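Unit 2 handout: Reading a Household Account Book
Usha Iyengar, Evening Course in Local History, Drollinstead

Welcome back, all of you, and thank you for the lovely long answers to last week's reading. I did get through them, though it took two pots of tea.

We are spending this unit with the Kidell account book, kept by a family who ran a dry goods store on the edge of town. It has 95 pages with writing on them and a good many more without, and I'd like you to look at the blank ones too. A gap in a book like this can mean a sickness, a move, or just a busy harvest, and you'll want to check the church register before you settle on one.

Start with the handwriting. There are two hands, and the second comes in partway through August, smaller and much fonder of abbreviations. "Do." means ditto, "pd." means paid, and "bal." is the balance carried over. I read "do." as somebody's name for most of a winter when I was starting out, so please don't feel bad if you stumble!

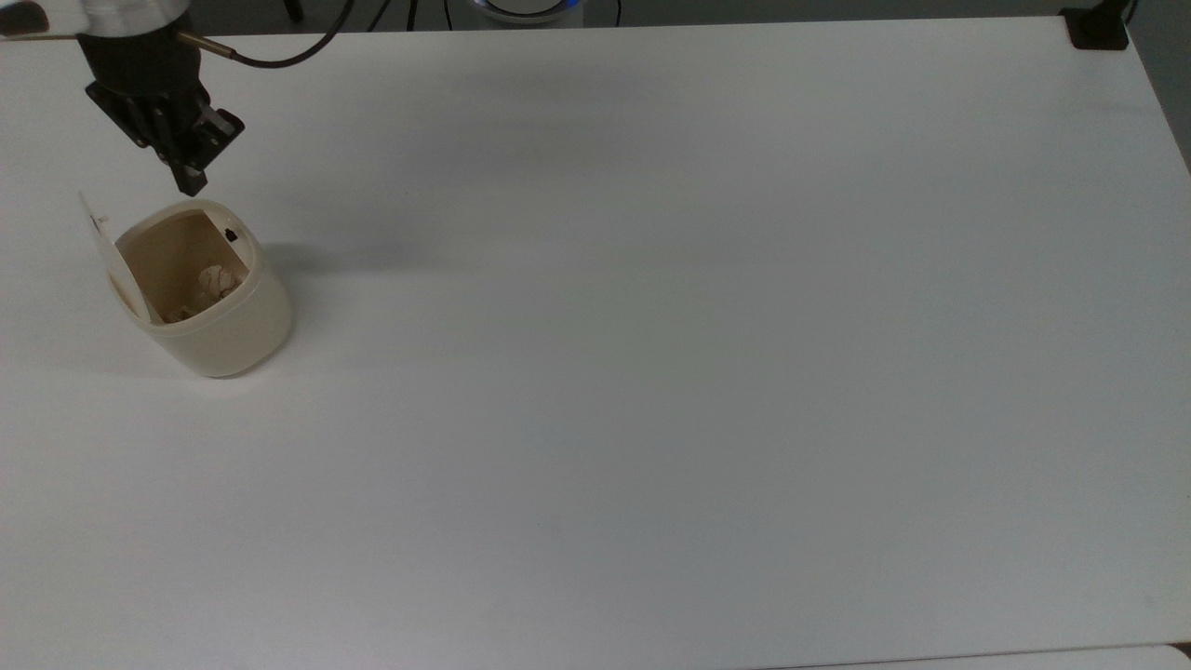 Then go on to the sums. The store bought flour from the mill at Grerkach, and the largest single entry is for 1,425 pounds of it. That's a lot of flour for a small store – almost 200 pounds more than the next largest order – and I would love to hear your ideas. My own hunch is that they were supplying the rail crew, but I've changed my mind before and may well do so again.

For next time, pick one page and copy it out exactly, misspellings and all. Put square brackets around any word you're unsure of. Then write a paragraph on who is buying, who is paying, and who is slow about it.

Last updated: August

Comments

Marguerite: Is "sal." on the fourth page salt or saleratus? It's priced like saleratus.

Usha Iyengar: Saleratus, I think, Marguerite. Compare it with the baking things further down.

Tobin: My page has a line crossed out twice. Do we copy that as well?

Usha Iyengar: Yes please, with a note beside it.

Questions to the Aliyu Room front desk | © Usha Iyengar | Back to top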